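16/05/2018
By Valquíria Rangel

Sindlow Stone Sealer, 2-pound tin

I love this sealer! It goes on thin, buffs out with an old T-shirt and leaves the stone looking like itself – no plastic shine. One tin covers 93 square feet, and Josué Vieira at Trudmont has used it on his counters since September.
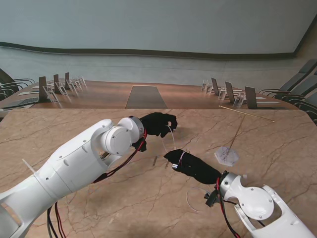
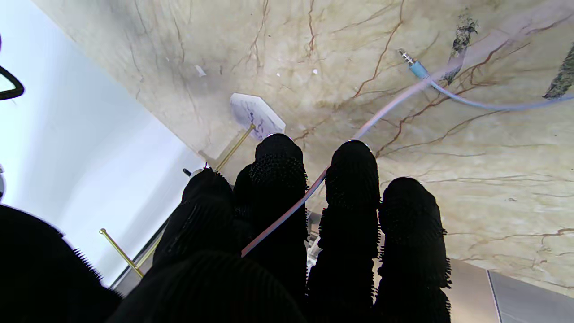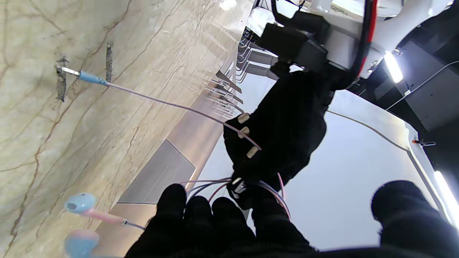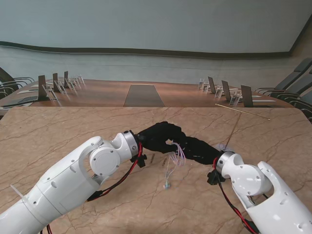
Sindlow works best on honed stone that has been wiped down with plain water and left overnight. Beige marble with brown veining, like this, is my favorite thing to use it on, and I'd try a dab over one of the darker veins first. Give it 21 minutes before buffing.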